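Chipped white paint on old metal bins – strip it or leave it?
Posted in Home Workshop & Repair

Carmela Marino
Hi everybody! I picked up a bunch of secondhand metal parts bins in October when a machine shop over in Wistirgate was clearing out, and I've been slowly turning them into storage for my sewing and craft room. They're great, super sturdy, and I got 10 of them for 43 bucks, so I'm not complaining one bit.

My problem is the finish. Most of them are plain gray metal, but a few have white paint on parts of them and it's coming off in flakes. I keep fabric scraps and ribbon in these things, so I really don't want paint chips in everything. The one I'm working on now is the worst (it's a two-section one, bigger in front, smaller in back).

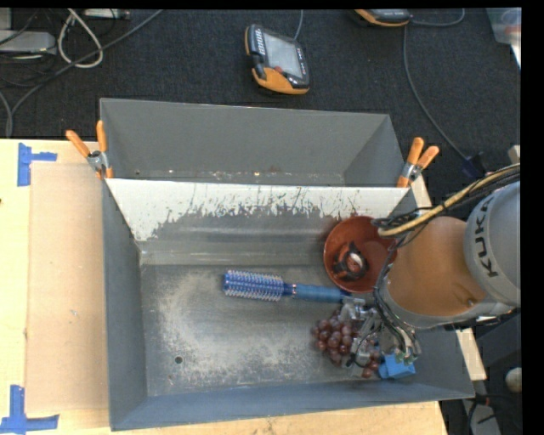 The divider is where most of the flaking is

I've washed it twice with dish soap and a sponge. The loose stuff keeps coming. My brother-in-law says to hit the whole thing with a wire wheel on his drill and be done by lunch, but I have a feeling that's going to make a huge mess, and I do this out in a garage that shares a door with the kitchen. So do I strip it all the way, sand only the bad spots and paint over, or line it with felt and forget about it? I'd love to keep the beat-up look if I can. I'm not after showroom shiny here!

Þorgeirsson
Please don't let your brother-in-law near it with the wire wheel yet. You don't know how old that paint is, and old shop paint can have lead in it. Get a test swab kit from the hardware store first. If it comes up positive, or you aren't sure how to read it, no dry sanding and no wire wheel, and keep it out of the house. I'd stop using those particular bins for fabric until you know.

If it tests clean, here's what I do with old steel drawers and trays:

Brush-on or gel stripper, garage door open, gloves and goggles on. Let it sit as long as the can says, then scrape with a plastic scraper. It usually takes two rounds. Wipe down with whatever the label calls for and dry it right away, corners too, or you'll see rust by morning. Then a thin coat of clear paste wax, buffed out. Keeps the worn look and won't snag ribbon.

Felt over flaking paint is a waste of felt. The glue only holds as well as the paint under it does, and yours isn't holding.

One more thing, run a finger (in a glove) along the top edges. Old sheet metal can get burrs that will eat silk. A fine file takes care of it.

stetagirl91
i just spray painted mine lol. looks fine

Carmela Marino
Thank you both! I had not thought about lead at all, so the painted ones are outside in a lidded tote and I'm getting swabs tomorrow. The plain gray ones can stay in use, I guess? I've got buttons in two of them already – though now I want to go check the edges on those too. Is paste wax the same stuff you'd put on a wood floor, or is there a special kind for metal?

Þorgeirsson
Same stuff, the plain kind in the flat can. Thin coat. And yes, bare ones are fine after a good wash.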